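About Netalum

Netalum writes control and planning software for small tabletop arms. Nadiia Dovhaniuk and Rogelio Macapagal started the company after several years of maintaining motion code for other people's hardware. We do not sell robots. We sell the layer between a camera and a set of servos.

Our main product, Trultoven, is a grasp planner. It takes a depth estimate, proposes up to 64 candidate grasps, discards those that fail the joint limit or collision check, and sends the best one to the controller. 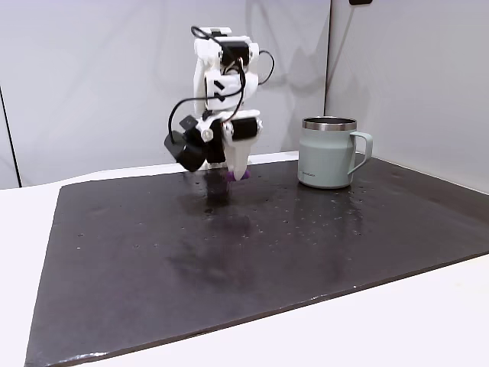

Low-cost servos have backlash, and a planner that ignores it will miss small parts near the table surface. Trultoven keeps a backlash model per joint and refits it at startup. The control loop runs at 100 Hz on an ordinary desktop computer.

Perception

Vusisetti is our object pose package. Glossy work surfaces produce reflections that a depth model can read as solid objects, so the regression set has 319 setups, many of them with a dark mat, a small target and one taller item such as a mug. A release ships when every setup has been rerun.

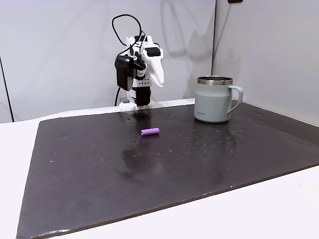
Tooling

Grgić is the log viewer we built for our own use and now include with each license. It lines up joint states, planner output and video on one timeline. The current version reads 29 message types. Custom types need a short schema file.

Contact

Send technical questions to Rogelio and licensing questions to Nadiia. Include the controller log if you have one.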